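Progress report to Gill
Prepared by Benjie Espiritu for Sylvie Robichaud
5/23/18

Tableware and sorting trays, second reporting period

You asked for a plain account of where the money went, so I will skip the slide deck Kanolier sent over. Their version says the work is on schedule. I don't think it is, and I'm not convinced the schedule meant much to begin with.

The goal was a standard table layout for the sorting exercises: one metal tray at the back, two round plates in front of it, and small blocks to move from one to the other. We have that. It took 33 working days to settle on, which seems like a lot for a tray and two plates.

The stainless tray is the part I would keep. It has a rolled rim, sloped sides and a dark lining on the bottom, and a blue block stands out well against it. Kanolier claims the lining also makes the blocks easier to pick up. I have asked twice for the numbers behind that and received a paragraph about "user comfort."
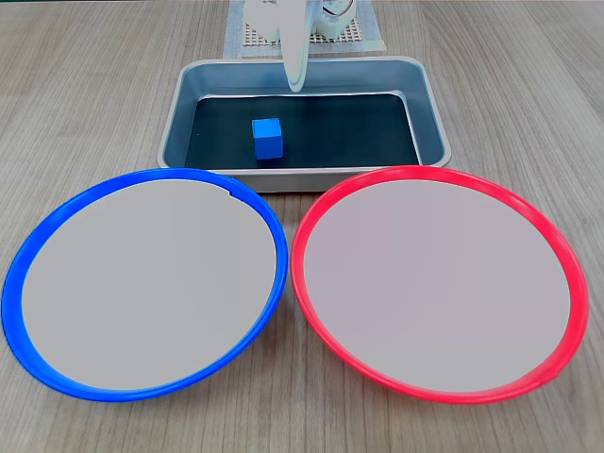 The plates are another matter. The original plan called for smaller ones, and the large size was a late change made by Dukuris without a written request. Set side by side they crowd the front of the tray and overlap its corners from where the user sits. Dukuris says people get used to it. Maybe so — but the trial notes don't mention it either way, and I would want to see it tested before we order more.

On spending: we have used $277 of the tableware line, with 52 left. Pultavex has quoted for a second tray in the same size. I have not approved it. One tray has been enough for every session so far, and the case for a spare rests on a delivery delay that happened once.

Before June I need three things from Kanolier: the trial notes in full, a reason for the plate size, and a layout drawing with measurements on it. Until those arrive I would hold the next payment. Sylvie, if you disagree, let me know before the invoice comes in.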